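Skurncombe home help project - where the money's up to, July

Hi Debora,

You asked for the short version before Wednesday, so I'll do my best (you know me).

Spending so far

We've used 76 per cent of the equipment line. Most of that went on the humanoid and its two hands, and the rest on a spare battery and the charging dock. Freight was dearer than Flivex quoted, but Umesh argued them down a fair bit and we're back inside the budget - just.

What I'd like to buy next

A second pair of hands, please! The fingers cop the most wear of anything we own, and Oksanen want nine weeks to deliver. If one goes in the middle of a run of trials, we all sit there drinking tea until the parcel comes. Drotero do a service plan that covers wrists and fingers, and Kanyarat is getting their price in writing so you can see the two side by side. I'm leaning towards the spares, but I could be talked round.

Bedroom work

We've moved on to laundry in the bedroom, starting with clothes left on top of the duvet. Itzel wants plenty of variety in how they land, so a shirt might be spread out in one go and bundled up in the next. Dark fabric is the bit I'd watch, as it's harder for the software to pick out the folds. 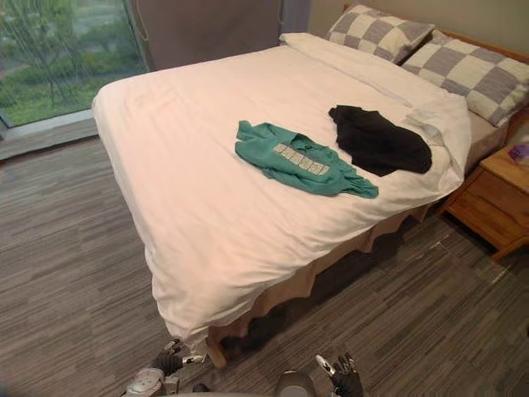
Still to sort out

The insurance renewal (I've chased it again), and whether you're happy for us to shift the leftover freight money into spares. A quick yes by email would do me fine.

Cheers,
Kamonchanok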